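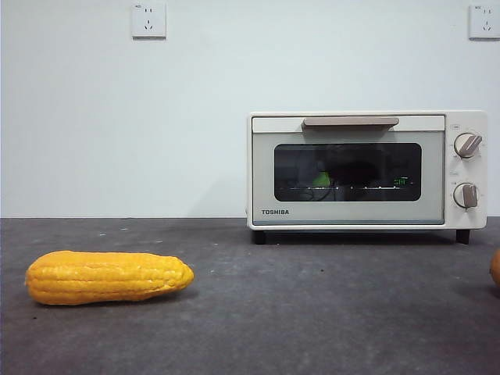

Two grippers, one ear of corn: an afternoon at Munarbridge

29/12/2018

I'd been emailing back and forth with the woman who runs gripper testing at Munarbridge for months, so when she finally said "just come by, we're comparing the Siregar and the Istberg and you can be bored along with us," I was in the car pretty fast. Reader, I was not bored!

The whole comparison comes down to a corn cob and a toaster oven. Open the door, pick up the corn, put it on the rack, close the door. The oven is a little cream-colored Toshiba with a long handle across the top of the door and two knobs up the side, and it sits close against the wall, so an arm can't cheat and come in from behind.

"People want to see us do something hard," she told me. "Then I show them this, and they say, oh, my kid could do that. Great. Your kid has fingertips."

I asked why corn. She laughed — apparently I'm the fourth visitor to ask.

"It's bumpy, and one end is skinnier than the other. If you close on it near the tip, it wants to swing around on you. A block doesn't do that. We used blocks until August and every gripper looked wonderful."

The Siregar is a plain two-finger parallel gripper with flat rubber pads. The Istberg has three softer fingers that curl around whatever they touch, and it costs a good deal more (she wouldn't let me print how much more). Both go on the same arm and both run off the same Predside controller, which was her one condition for doing this at all. "Otherwise you're comparing software and calling it hardware."

Each gripper gets 127 tries. The Siregar had finished its set before I got there, with 74 clean runs from start to finish. I thought that sounded terrible. She thought it sounded fine.

"Look at where it fails, though. Only 11 of those misses were the corn. Nearly all the rest were the door."

The door! I would have bet money on the corn. But the handle lies right up against the front of the oven, and the flat pads need to land in a pretty narrow spot to get any kind of pull on it. A bit too high and they slide off the top. The soft fingers have the opposite trouble, she said: they find the handle easily enough, then they give a little when the arm pulls, and the controller thinks the door has moved when it hasn't.

"So then it goes for the corn with the door still shut," she said. "And it's very confident about it."

I asked about the knobs, because I can't leave a knob alone myself. They're not in the test yet. She wants to add them in the next set, lower one first, and she's already arguing with the controller people over how much twist to allow.

We talked a while about cameras, too. She has one fixed view of the table and would like a second on the wrist, but adding it halfway through would mean starting the Siregar set over. "Ask me again when the Istberg is done," she said. "I'm not redoing all that corn."

Did she have a favorite? She made a face. "For the corn, the soft one. For the door, the cheap one. If you're asking what I'd buy with my own money, the cheap one, and I'd spend the difference on better pads."

The Istberg runs pick up again after the holidays, and she's promised to send me the numbers when they're in.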